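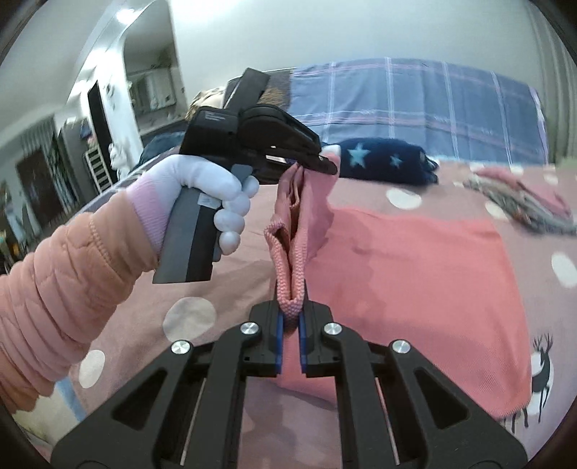
Folding Work, Spring Gallery

Apr 29, 2018
By Cyrill Stöckli

Quick post, more pictures when I get a minute. Folding at Zendine used to mean standing at a table for a full shift. Now it means a gripper in each hand and teaching the machines how cloth behaves. 12 of us moved over from the Skamholm laundry line. Pay went up a little. Wrists still get sore, just in differnt spots.

Two grippers on one piece of pink knit, top picture. Corners are the hard part -- ribbed edges bunch up. Old hands from the line are best at it, they feel the slack before they see it.

Salmon cloth folded into a rectangle on the dotted bedspread. Supervisors used to count pieces per hour. Now they ask how we did it, wich is new for most of us. Less rushing, more repeating. Some miss the noise and the talk at the tables.

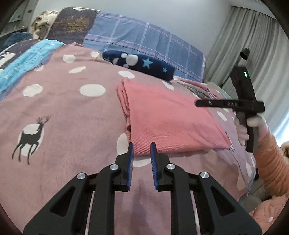 What's next

Kandex takes the second shift in July. 18 people have asked to train, 2 want their old jobs back. Schedule is up by the time clock -- sign before you leave.

Last updated: Sunday evening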